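4. The suturing task

4.1 Setting and participants

The task was run as part of the spring robotics module at the Stescombe teaching laboratory, and the same bench was used afterwards by the student club on its open evenings. Nine students took part. All of them had finished the introductory control course, and two had also built a small gripper for a competition the year before. None had any surgical training. The module was led by Rhiannon Gape, and the bench software was kept up by Surachet Wiriya, who had written most of it as his own final-year project.

Students worked in pairs where possible, with one at the controls and the other reading out the step list and keeping the log. They swapped at the end of each attempt. With an odd number in the group, one student worked with the laboratory assistant. We saw no sign that this made a difference, but the group is too small to say so with any confidence.

The aim of the module was not to teach surgery. Suturing was chosen as a task that asks for two arms to work together on soft material, with a thread that is hard to model and easy to lose track of. Earlier years of the module had used peg transfer and a ring-on-wire task. Students tended to finish those quickly and then had little to write about in their reports.

4.2 Equipment

The bench has two robot arms, each carrying a jointed instrument with a pair of grasping jaws. The arms are driven from a console with two hand controllers and a single screen. A fixed camera gives the only view of the pad. There is no force feedback to the hands, so a student has to judge the pull on the thread from how the thread and the pad look on the screen.

Room lights were kept low during attempts, as the overhead tubes gave a flat glare on the pad that made the thread hard to follow. The drawback is that an instrument pulled back towards the side of the view goes into shadow, and several students lost sight of one arm while concentrating on the other. We return to this in section 4.5.

Control software was the Ukik package, which was written in the department and handles the mapping from hand controllers to arms, the clutch pedals and the recording of joint angles. Motion scaling was fixed for the whole module. In an earlier trial in April we had let students set it for themselves, and most of them spent their time on the setting and little on the task.

4.3 Procedure

Each attempt consisted of placing a short row of interrupted stitches across a straight incision. For each stitch the student drove the needle through both sides of the cut, drew the thread through, tied an instrument knot and trimmed the tails. The step list gave the order but did not say which arm should do what. We left this open on purpose, as the choice of hand is one of the things the reports were meant to discuss.

The knot was taught on a bench-top cord first. Students tied it by hand, then with two ordinary pairs of pliers, and only then at the console. The pliers stage was suggested by Atallah, the technician on the module, and was kept in after the first week. Students who had gone straight from fingers to console in the April trial often understood the knot perfectly well and still could not say which jaw ought to move next.

A pad could be used for more than one attempt, with each row of stitches placed clear of the last. Cut ends of thread were left on the pad until the attempt was over. Taking them off in the middle of a row meant moving an instrument away from the wound and back, and in the trial this cost more in lost position than it saved in clutter.

Figure 3 is taken from the camera view used at the console. Two stitches have been tied and trimmed at the left part of the wound, and a third, smaller one crosses it further to the right. The long strand is held at the right instrument.
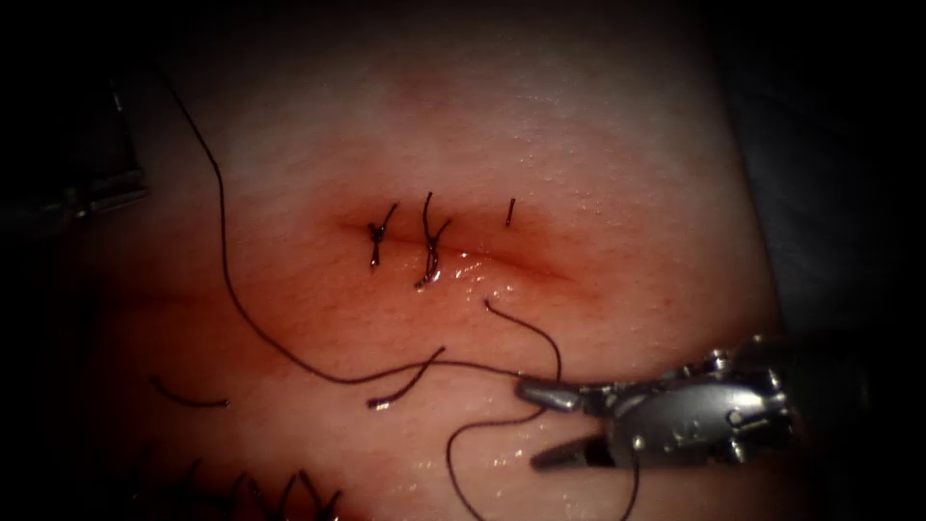 Figure 3. Console view of the suturing task. The right instrument holds the suture thread in its jaws; the tip of the second instrument is in shadow at upper left.

Spacing was recorded from still pictures such as this one. The gap between the second and third stitches in Figure 3 is clearly wider than the gap between the first and second, and uneven spacing of this kind came up in most of the logs. Tail length was noted as well, by eye and on a simple scale of short, acceptable or long. We did not try to measure it in millimetres, since the tails point in different directions and a single camera does not give their true length.

4.4 What was logged

Three kinds of record were kept. The software stored joint angles and pedal presses for every attempt. The camera view was saved as video. The partner at the desk kept a written log of each stitch, with the time at which the step started, any dropped thread or needle, and any stop.

A stop was defined as any point at which the student took both hands off the controllers or asked for help. We had first planned to take stops from the joint data alone, looking for stretches in which neither arm moved. This did not work well. Some students rested with the controllers in their hands and small movements still came through, while others held quite still for a long time when they were thinking, without being stuck in any useful sense. The written log was therefore taken as the main record and the joint data were used to check its times.

In all, 86 stitches were logged across the module. A stitch was counted if the needle had passed through both sides of the cut, even where the knot failed or was left unfinished. Video for two of the attempts was lost when the recording disk filled up. The written logs for those attempts were complete and they have been kept in the counts, but they are left out of anything that relies on pictures.

4.5 Handling of the loose thread

The most common difficulty was neither the needle nor the knot but the length of thread that was not in use at the time. With a long strand lying over the pad, students would often pick up the wrong part of it, or close the jaws on two parts at once. On the screen a strand lying on the surface and a strand held a little above it look much alike. The students learned to tell them apart by moving the instrument slightly and watching which part of the thread followed.

Cut pieces added to the problem. From the console a loose piece that touches the main strand can be taken for a branch of it, and two students reported tugging at such a piece and waiting for the stitch to tighten. One log entry reads simply "pulled offcut again". By the later sessions most pairs had taken to calling out offcuts as they fell, with the student at the desk noting roughly where each one lay. This was their own idea and we have since added it to the step list.

Shine on the pad was a further nuisance. The surface was kept moist, and wet patches give small bright points which can sit very close to the thread. Students described losing the end of a tail in one of these patches. Dabbing the pad between stitches helped for a short time, though a pad that was allowed to dry out gripped the thread and made it jump when pulled.

The shadow at the sides of the view caused trouble of another sort. When the second arm was not needed, most students moved it well out of the way, and then had to find it again before the next throw of the knot. The better pairs, going by their logs, kept it just inside the lit area and accepted that it would sometimes cover part of the thread. Wiriya has since added a small marker at the edge of the screen that shows the direction of an arm once its tip has left the bright part of the view. It was not ready in time for the attempts reported here.

4.6 Student reports and marking

Each student handed in a report on 11th July, together with the log sheets for their pair. Marks were given for the report only. The number and quality of the stitches did not count, and the students were told so at the start. We think this made the logs more reliable, as there was nothing to be gained by leaving out a dropped needle.

The reports varied a good deal in what they chose to look at. Several dealt with the choice of hand for the first throw of the knot. One compared pedal presses between early and late stitches and found fewer in the later ones, though its author rightly pointed out that the same student had also begun to work with longer movements. Another tried to trace the thread in the video by thresholding on brightness, and ran into exactly the reflections described above. That student has asked to carry on with the problem over the next year, using the club's visit to Skarkolport to record a second set of videos under different lighting.

The video from the module has been put into a common folder with the matching log sheets. Where the times in the two disagree by more than a few seconds, the sheet has been left as written and a note added.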